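Preparing a Voter Survey File for Analysis

These steps assume a post-election survey has closed and the responses have been exported as a single CSV file. The worked figures come from the Prakdale municipal survey, which had 2000 invited voters and a questionnaire of 42 items.

Step 1. Freeze the raw file

Save the export as read-only and work on a copy. Record the export time and the questionnaire version in a plain text log. If the survey ran in more than one language, keep the language code as its own column.

Step 2. Remove unusable records

Drop test entries first, then records with no consent answer. Next, look for duplicate access codes. Keep the most complete record for each code — if two are equally complete, keep the earlier one. Write the number removed at each stage in the log.

Do not drop a record only for being short. A respondent who answered the voting method item and left the attitude items blank can still be used in turnout tables. 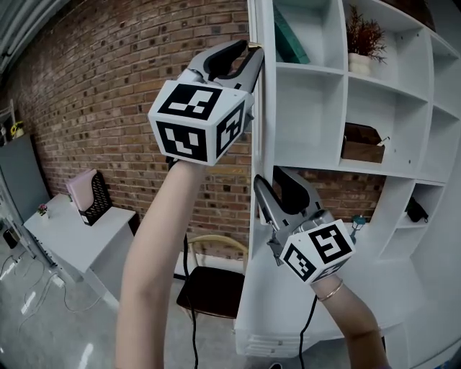

Step 3. Code the voting method

Use three values for people who voted: 1 for paper at a polling place, 2 for online, 3 for mail. Code nonvoters as 0 and refusals as 9. Open-text answers such as "on my phone" go to 2. Two people should code the open text separately. For Prakdale, Comfort Agbeko and Guangming Guo did this and settled the differences by checking the original wording.

Step 4. Build the weights

Get age group and ward totals from the voter list. Weight on age group first, then ward, and repeat until the totals match. Trim any weight above 3 and rerun the last pass. Store the untrimmed weight in a second column.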